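Home | Owner guides | Bookings | Payouts | Contact

Gorklow Host Console: Owner Set-up Guide
Section 3: Listing your place and setting your calendar
7 min read

Read this before you touch the pricing tab. The sales page says you can be live in an hour. Allow an afternoon, and don't take bookings until you've finished step 8.

Before you start
Have your local registration number, strata or body corporate by-laws and landlord insurance policy on hand. The console has a tick box that says "I am permitted to let this property." Ticking it proves nothing. Call your council.

1. Sign in and choose Add Property. Enter the street address exactly as it appears on your rates notice.

2. Type in your registration number. Gorklow checks that the format is right and goes no further than that.

3. Set the maximum number of guests. The console suggests a figure from your bedroom count. Ours came up far too generous, so work from your beds and your permit.

4. Turn off Smart Rates. It's on by default. In March it dropped one of our flats to $75 a night over a long weekend that would have filled at double.

Note: Smart Rates switches itself back on if you change your cancellation policy. Support calls this expected behaviour.

5. Set a minimum stay of 2 nights or more. Single nights look good on the occupancy chart, then the cleaning bill comes in.

6. Link your other calendars. Wostumis and Arellano both work with an import link. The sync is described as instant; we've seen it take about 29 minutes, plenty of time for a double booking.

Caution: Never rely on the sync for same-day arrivals. Block the date by hand on every site.

7. Enter your bond and house rules. Keep the rules short and specific. "Respect the home" won't help you in a dispute over a scratched benchtop or a stained mattress.

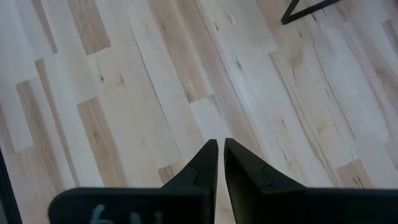 8. Run a test booking from a second email address. Check the total, the cleaning fee and the arrival message. If the fee shows up twice, delete it under Extras and leave it under Charges.

9. Press Publish. Your listing may sit in review for up to 3 days. Paying for Priority Review made no difference we could measure.

Payouts
Payouts go through Trostotia. Confirm your account details by phone before the first guest arrives, and ignore any email asking you to change them.

Guide maintained by Meriem Tahiri, owner services

14 shares | 6 comments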